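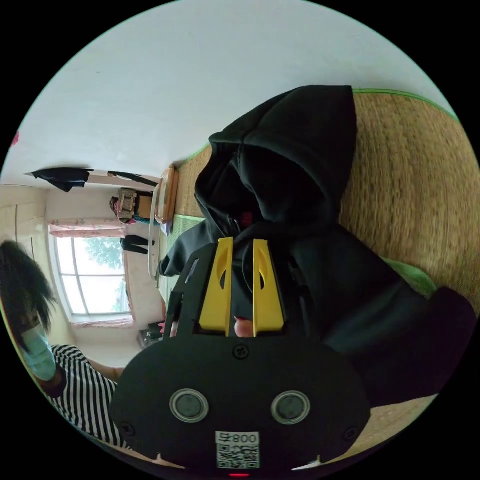

Treta 发布家务操作评测报告:折叠连帽衫仍未达到交付门槛

双指末端执行器可完成抓取与平移,翻帽、理袖、收绳环节需人工介入

新闻稿
发布方:Treta 操作评测部
发布时间:3月
供媒体及行业客户使用,可全文转载

Treta 今日发布《家务与门店杂务操作评测》第二版。报告针对一个采购方反复提出的问题给出书面答复:现有双指机械手能否独立承担叠衣、归架、收纳一类日常杂务。报告的结论是,在物品形状固定、摆放位置受控的条件下可以部分承担;在衣物随意堆放的住宅环境中,目前不可以。

一、评测范围

本版评测共设32项任务,分为住宅与门店两组。住宅组包括叠衣、铺垫、收碗、归置鞋类等;门店组包括货架补位、退货衣物整理、纸箱压平等。每项任务均规定起始状态、终止状态和允许的最长用时。操作中由人接触物品的,该次计为“介入”,不计为“完成”。

训练数据由操作员手持夹爪在普通住房内采集,共3713段。采集地点不做布景,光照以自然光为主,家具和地面材质按住户原状保留。任务对象包括深色、无图案的软质衣物。此类衣物在图像中层次较少,折痕与边缘不易分离,第一版评测未将其列入。

二、叠衣任务结果

叠衣任务拆分为五个步骤:定位领口、展平衣身、折入两袖、压平帽部、对折成型。系统在“展平衣身”和“对折成型”两步表现稳定,在“定位领口”和“压平帽部”两步多次中止。

主要失效形式如下:

1. 帽部鼓起时,系统将帽口误判为袖口,随后沿错误方向施加拉力。
2. 双指夹持单层布料时夹入下层织物,衣身与垫面一并移动。
3. 抽绳在折叠过程中滑出,终止状态不符合要求。
4. 黑色布料自身重叠处缺少可用的边缘特征,系统反复试探后超时。
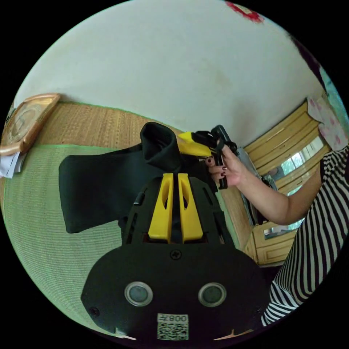 第二类失效与支撑面关系较大。在编织类垫面上,指尖下压时容易勾住纹理;在硬质桌面上,指尖与桌面之间的间隙不足,夹持深度难以控制。报告建议,采购方在验收前应使用自有支撑面进行复测,不宜直接引用实验台数据。

Treta 操作评测部负责人 Silvana Furtado 表示:“叠一件平铺的短袖,可以写进验收条款。叠一件从椅背上取下来、袖子翻在里面的连帽衫,现在写不进去。两件事在宣传材料里常常用同一个词,我们在报告里分开计分。”

三、门店任务结果

门店组总体优于住宅组。货架补位任务在 Farquharson 的试验货架上进行,物品为硬质盒装,朝向一致,系统可连续作业。退货衣物整理任务的结果与住宅组叠衣接近,瓶颈同样位于领口定位。

纸箱压平任务未通过。双指结构在撕开封口胶带时指力不足,更换指尖后仍有打滑。该项将在下一版中改用专用工具重新评测。

四、硬件说明

评测所用采集夹爪与执行端采用同一指形,以减少采集数据与实际执行之间的几何差异。夹爪耐久测试由 Ivico 完成,开合3000次后指面磨损在允许范围内,指根连接件未见松动。执行端更换周期暂定为2000次作业,超过后应重新标定开合行程。

Ivico 硬件工程师 Relu Bălan 表示:“机构本身不是叠衣任务的主要限制。指面摩擦系数可以调整,调高之后夹单层布更稳,但松手时布料会跟着指面走,成型后的边角被带歪。目前取的是折中值,不同面料需要分别设定。”

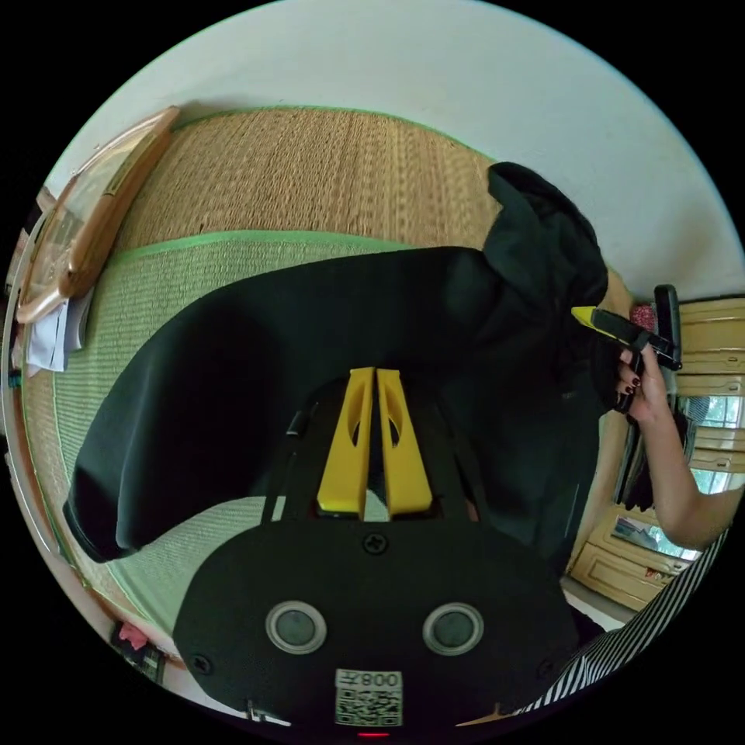

五、双手协同

报告单列一节讨论双手操作。大件衣物的展平需要两个夹持点同时受力,单手执行时衣身会绕夹持点旋转。双手配置可缓解该问题,同时引入新的约束:两侧动作的时间差过大时,布料先被一侧拖走;两侧间距过小时,指尖在帽部上方相互干涉。

现阶段双手策略对起始姿态敏感。衣物平铺时,系统能够按顺序完成折袖和对折;衣物成团时,系统通常在第一次提拉后需要重新规划。重新规划的耗时计入总用时,也是住宅组超时的主要来源。

六、对采购方的建议

现阶段适合部署的任务:硬质盒装物品归位、已展平衣物的对折、固定容器的搬移。

现阶段不建议单独部署的任务:成团衣物整理、带帽或带绳衣物折叠、纸箱拆封。

需要人机配合的任务:由人完成展平和翻正,由系统完成折叠与码放。Clernstead 洗衣服务点已按此方式试运行,人工工位保留,设备安排在折叠台末端。试运行期间的用工变化不在本报告统计范围内。

七、后续安排

第三版评测将增加湿态衣物、成对袜类和带拉链外套三类对象,并将黑色及深蓝色衣物单独计分。评测规程和失效分类表随本报告一并提供,采集数据暂不公开。

报告全文可向 Treta 操作评测部索取。索取时请注明单位名称、拟评估的任务类型和现场支撑面材质。

媒体联络:Treta 操作评测部,Silvana Furtado
硬件技术咨询:Ivico,Relu Bălan

(完)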